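Open day at Clodis: a Wednesday well spent

I almost skipped the Clodis open day in Skondberg, and I'm so glad I didn't. Doors opened at 2 and by ten past the corridor was packed.

The part I'd come for was Nanitier, their project to teach a robot arm kitchen chores by showing it lots and lots of examples. Most of these are gathered in simulation. An operator sits down with a hand controller, steers the arm through a chore on screen, and the whole run gets saved -- every joint position, every camera view. They have roughly 2,000 runs so far, and 400 of those were thrown out for being sloppy. I loved hearing that, as a person who'd be responsible for most of the sloppy ones!

Visitors got a turn too. Five minutes each, and it's much harder than it looks. My depth sense vanished completely and I bumped a drawer twice (the operator beside me was very kind about it). Between runs the kitchen gets swapped for another layout, with different cabinets and counters, so the system doesn't just memorize one room.
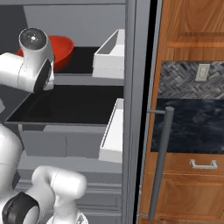

A simulated kitchen from the Nanitier project, with the arm close to the red bowl.

Afterward there was coffee and a short talk on how they label the runs, which ran over because people kept asking questions. The next open day is in June -- I'll be in line early for another go at the controller.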